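Subject: Re: [kubiak-users] INCLUDE search order and integer overflow in 2.x
Date: 24th December

The list wrote earlier in this thread:

> I have a program of 1195 lines that ran without complaint under the
> old Kubiak interpreter. Under the current build it stops at line 146
> with "Number too big". The line is a plain multiplication of two
> integer variables, and neither of them is large. I have also found
> that INCLUDE picks up a different copy of my library depending on
> which directory I start the interpreter from. Are these two faults
> related? I am on the Filton port, if that matters.

They are not related. I will take them in order.

**1. The overflow**

The old interpreter promoted an integer product to floating point whenever the result would not fit in 32 bits. It did so silently, and the result was rounded back to an integer if you assigned it to a variable with a `%` suffix. If the rounded value still did not fit, you got whatever was in the low word. A lot of published listings depend on this without their authors having noticed.

The current build keeps integer products as integers and raises an error on overflow. Two variables holding 50000 are enough to trigger it. Neither value is large, but the product is 2500000000 and the signed limit is 2147483647.

You have a choice of fixes. The local one is to force the promotion yourself:

```
area = (width% * 1.0) * height%
```

Note that the brackets are redundant as far as precedence goes, but the optimizer in the Filton port has been known to fold `1.0` away if it is written at the end of the expression. Put it first or bracket it. Note also that the target is `area` and not `area%`. If you keep the suffix you have only moved the error to the assignment.

The global fix is a directive at the top of the file:

```
OPTION ARITH LEGACY
```

It applies to the file in which it appears and is not inherited by included files. I would use it to get the program going again and then remove it, as it slows integer loops noticeably. On my machine a tight loop took 42 seconds with the directive in place and a bit over half that without it.

**2. The search order**

The manual is wrong on this point, or at least out of date. It says that INCLUDE looks in the directory of the including file first. The order in the current source is:

1. the current working directory
2. the directory of the top-level program
3. each entry in `KUBIAK_LIB`, left to right
4. the compiled-in library directory

The directory of the including file does not appear at all, unless it happens to coincide with item 2. If your library itself includes something, the nested file is looked up by the same four steps. That explains the behaviour you describe: start the interpreter from a directory holding an older copy of the library and the older copy wins.

To see which file was chosen, run with `-vi`. Each INCLUDE then prints the resolved path to standard error before the file is parsed. To pin it, use the `@` prefix, which is expanded to the directory of the file containing the statement:

```
INCLUDE "@strings.kbl"
INCLUDE "@../common/date.kbl"
```

Forward slashes work on all ports. Backslashes work only on Filton, and there only outside the `@` form, so I suggest not using them.

A caution for anyone who builds standalone executables with Zillach. The Zillach packager does its own scan for INCLUDE statements and does not call the interpreter's resolver. It understands `@`, but it does not read `KUBIAK_LIB`. A program that runs properly from source can therefore be packaged with a library missing, and you will not find out until the first call into it. The packager prints a warning, but it goes to the log file and the exit status is still zero.
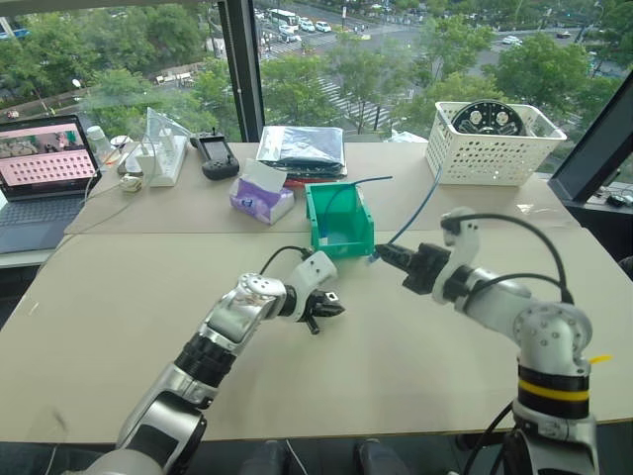 Pirnville wrote that the packager does read `KUBIAK_LIB` if the variable is set in the project file and not in the shell, and that this has been so since the June release. I have now checked this and it is correct. The entry goes in the `[env]` section:

```
[env]
KUBIAK_LIB = lib;vendor/lib
```

The separator is a semicolon on every platform, including those where the shell would want a colon. Relative entries are taken from the location of the project file. My caution above should be read as applying to the shell variable only.

Pirnville also asked whether `OPTION ARITH LEGACY` survives packaging. It does. The directive is stored as a flag in the header of each tokenized file, so a packaged program behaves the same way as its source. You can confirm this with the dump utility: bit 2 of the flags byte is set when legacy arithmetic is in force.

**3. Things I could not reproduce**

The original message mentioned, further down, that `INKEY` with a negative argument returns immediately after an INCLUDE has failed and been trapped. I tried this on two ports and could not get it to happen. If you can reduce it to a short program, please send the program as text in the body of the message. The list software strips attachments, and the archive keeps only the plain text part.

I would also need to know:

- the output of `PRINT VERSION$`
- whether the error handler is `ON ERROR` or `ON ERROR LOCAL`
- whether the console is the native one or a terminal emulator

The second item matters most. A local handler restores the stack on exit but does not flush the keyboard buffer, so a keypress left over from before the error could be returned by the next read. If that is the cause, adding `*FX 21` as the first statement of the handler should make the symptom go away. The behaviour is documented, although under the entry for the handler and not under `INKEY`.

I will send a correction for the manual page on INCLUDE to the documentation branch. The page on integer arithmetic also needs a paragraph on promotion, and I do not have wording for that yet. Suggestions to the list, please, and under a new subject line.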